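I've been living out of the Puvedside 46 for most of this year, and a few people have asked if it's worth the money, so I'm finally writing it up. It's a soft carry-on pack, 46 litres, clamshell opening, with a stowable harness and one long zip that runs round three sides. I bought mine in March with my own cash after the zip on my old Vutik gave out at a bus station (not its finest hour, or mine).

Quick note on how I travel: mostly one bag, mostly winter, and I always overpack warm layers. So my big question with any pack is what happens when you add bulky stuff to it.
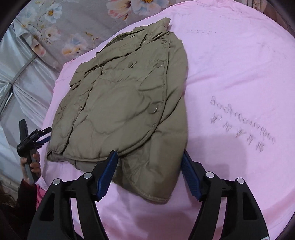
## Packing it

The main compartment is one big rectangle, and I love that. No weird sloping bottom, no laptop sleeve stealing half the depth. I get four days of clothes in, plus a washbag and a pair of runners, and my quilted puffer goes on top, folded flat. It fits if you lean on the lid. Jeans go along the spine side, tees get stuffed wherever.

The internal compression straps are the weak point. They're skinny little things and the buckles sit right where you want to put your hand, so I've pinched myself more than once. My sister-in-law Fouzia Satti has the older version with wide mesh flaps and I'm a bit jealous – hers holds everything down much better.

If you already own packing cubes, the medium Jafri ones go in side by side with a sliver of room left over. The large one bulges and fights the zip.

Rolling versus folding, then, the argument that never dies. I've gone back and forth on it with this bag. Rolled, the puffer makes a fat bundle that wants to live across the top end, near the grab handle, and the lid closes without much swearing. Folded, it spreads the bulk out but takes up the whole footprint. I'm a roller now, at least for jackets.
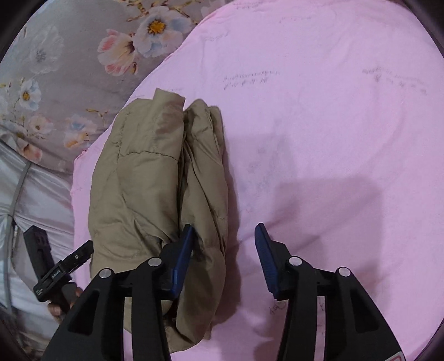 ## Carrying it

Comfy enough for a walk from the station, less so for a proper hike. The shoulder straps are nicely padded and the hip belt does its job, but the back panel gets sweaty. I wore it for 3 hours around Zandthorpe looking for a hostel with the wrong address on its website, and my shirt was soaked by the end.

The side handle is brilliant though! Big, grippy, and exactly where you need it for hauling the bag out of an overhead locker.

## Would I buy it again?

Yep, in the dark grey, because the colour I chose shows every mark. Tahira Rana from my walking group bought one after borrowing mine for a weekend and she's happy with hers, apart from the straps. Wait for a sale if you can, and skip the matching rain cover. Mine blew off twice.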